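Collecting grasps in the simulator, part one

I said in my last post that I would write up how the grasp data gets made, so I'm doing it before I forget the details. It is mostly waiting and sorting.

The learning side of the project is called Jivgate. It takes a view and decides how to move the hand. To train it I need a lot of grasp attempts, good and bad, and each one has to be saved with the pose of the arm and the view from the hand. I don't own an arm, so all of it is done in simulation. The object set is one I modeled myself over the winter, odd tan and yellow shapes that don't match anything in a kitchen. I gave the set a name, Plallska, so the folders would sort together.

Every attempt gets two views. One is from the wrist, looking out between the fingers. The other is from outside, with the arm in it.

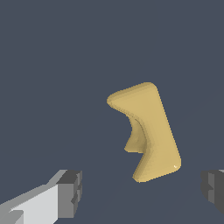 Wrist view, fingers open, nothing touched yet.

The piece has a pocket on one side and a long, fairly straight edge on the other. Shapes like this are useful to me. A grasp planner that only knows boxes will want two flat sides, and there is one. I want the examples to include approaches where the fingers have to deal with the curve.

My first batch was 900 attempts and I threw most of it away. The script was picking approach angles from a range that was too narrow, so the model saw the same side of everything. Mawuli Agbeko read through the sampling code and found the line in a few minutes. I had been looking at the gripper settings for two evenings. Thanks, Mawuli.

After the fix I ran a smaller batch and checked the saved views by hand.

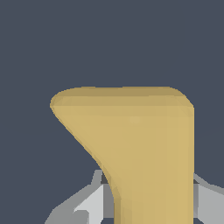

A finger on each side of the stem, with the wide end up.

I label from the wrist view first. The labels are "clear," "between," and "held," and I only use "held" when the contact log agrees with me. A single view can look like a grasp when there is still a gap on the far side. In that small batch I had marked 21 attempts as held and the log disagreed on 2 of them. I changed those to "between" and kept them in. They are good examples of the thing I get wrong myself.

The outside view does a different job. It catches bad starts. If the piece is off to one side of the opening before the hand has closed, I would like to know that without opening the numbers.

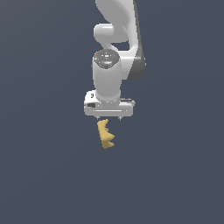 What gets saved

For each attempt: joint angles, finger width, object pose, both views, and the label. I also save the random seed, which I did not do at first and regretted. Without it I could not rerun a strange attempt to see what happened.

The storage format is Prollance. It's a plain folder layout with one small index file, and I wrote it because I kept losing track of which views belonged to which run. Nothing clever in it.

I don't delete failures. Early on I kept only the successes, and the model became very sure of itself and closed the hand on empty space. The failures went back in and that got better. I still haven't settled on the right mix. 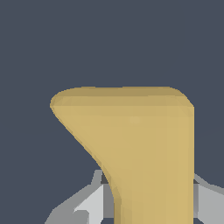

Ansah, Jan 25, 2024

Adding a note after another evening of labeling. The flared shape is the slow one to label. When the fingers are down by the stem, the wide top fills so much of the wrist view that small shifts are hard to judge, and I end up checking the log nearly every time. I may raise the wrist camera a little for the next batch, though then the older data won't match it.

Plan is to have the next batch done by March. If you want the sampling script, leave a comment and I'll clean it up enough to share.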